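Refurbished Workstations: Frequently Asked Questions
Clodcombe Computer Reuse
Page last changed Mon 5 February

What do you sell?

Used desktop workstations, mostly the big gray kind that offices buy in bulk and then forget under desks. We open them, clean them, test them, and sell them to people who want a lot of computer for not much money. We also sell parts, if you know which part you want. If you don't, keep reading.

Do you sell laptops?

No.

Do you sell just the hinge for a laptop?

Also no, but we admire the persistence.

How much does a machine cost?

The basic tower is $300 with memory, a drive, and an operating system. Prices go up from there depending on how much memory you think you need, which is usually double what you need. The current list is taped to the counter and is more accurate than anything on this website.

What do the names mean?

We sort everything into two lines. A Ferko is a single-processor tower, good for schoolwork, spreadsheets, and most games your nephew has stopped playing. A Vovska is a bigger case with more memory slots, for people who edit video or say they're going to. The names came from a box of blank labels and a slow afternoon in December.

Has my machine been opened?

Yes. Every one of them gets the side off, the dust out, and the processor looked at. We clean off the old thermal paste and put on new. If the paste we find has the texture of sidewalk chalk, we may mention it to you, in the tone of a dentist.

What am I going to see if I open it up myself?

A green board, a lot of small parts, and more wires than seems fair. The processor socket has a metal frame with a lever, and the memory slots are the long black rows.
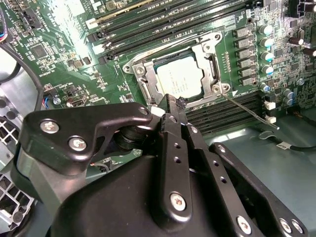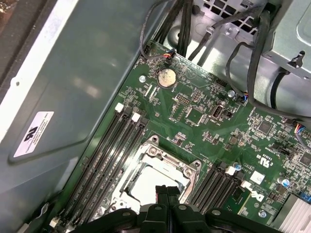 Can I put in a faster processor?

Maybe. The socket has to match, and the BIOS has to know the new chip exists. Bring us the model number of the machine and the model number of the chip before you buy the chip. We have a drawer of very good processors that were bought in the other order.

If you do it yourself: unplug the machine, hold the power button down for a few seconds, and touch bare metal on the case before you touch anything else. Lift the lever all the way. The chip goes in one way only, and it drops in under its own weight. If you find yourself pushing, stop pushing. Bent pins can sometimes be straightened, and Ryota Chiba on our bench will do it under a magnifier for a flat fee of $30, with no promises and very little conversation.

How much thermal paste should I use?

A blob the size of a pea. Opinions vary on peas. Too little is bad, too much is messy, and frosting it like a cupcake is how Ryota ends up with your computer.

My computer thinks it's years ago. What happened?

The coin battery on the board has most likely died. It keeps the clock going while the machine is unplugged. A new one costs a couple of dollars at any drugstore - check the number printed on the old one and get the same kind. After you swap it, go into setup and put the date back. Any other settings you changed may be gone too, so write them down first if the machine still starts.

Can I mix memory sticks?

You can try. Matched pairs in the right slots work best, and the order of the slots is usually printed inside the side panel or in the manual. Push until the clips at the ends snap shut. Most of the "dead" machines that come back to us have one stick sitting a hair too high.

What's the warranty?

A full year on parts we installed. It doesn't cover spills, lightning, or anything that begins with "so I watched a video." Opening the case doesn't void it. We'd be hypocrites.

Do you take old computers?

Desktops, yes, any condition, at the Tolentino Street door. Please take out your own drive if you want to keep what's on it. Otherwise we wipe it, and wiped means wiped. We took in 2,400 machines last year and would like fewer of them to arrive with coffee in them.

No printers. We've had a meeting about printers and the answer came out even firmer than before.

Can I watch while you work on mine?

There's a stool. Ryota would prefer you didn't narrate.

Do you ship?

Parts, yes. Whole towers, no. We shipped 2 of them once and both arrived as parts.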